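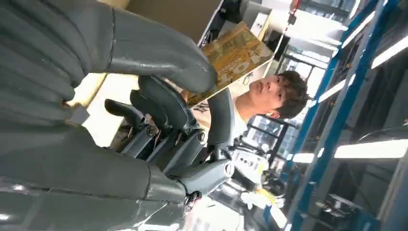
Reading time: 6 minutes for the full chapter

Chapter 4
Do Open Offices Make People Talk?

Most of us have heard the claim that if you take down the walls, people will share ideas. It appears in brochures, in council reports and in a good many management textbooks, usually without a source. This chapter asks what sort of evidence would be needed to believe it, and whether anyone has collected that evidence.

Start with a case. In February the furniture firm Plarnwood moved its head office staff, 200 people, onto a single floor. A survey sent out afterwards found that most who replied felt "more connected to colleagues". The firm's newsletter called this a change in workplace behaviour. It was a change in survey answers. Staff had not been asked the same question before the move, and those who disliked the new floor may well have binned the form.

Ronja Grønli, who studied a similar move at Ladia, took a slower road. She logged 600 conversations before the walls came down and kept logging afterwards. Face-to-face talk fell and email rose. We should be wary of her result too. Ladia changed managers in the same period, and one office is one office.

Keep both cases in mind as you read. Section 4.1 deals with what we mean by "talk", a word that has been stretched to cover everything from a project meeting to a nod at the kettle.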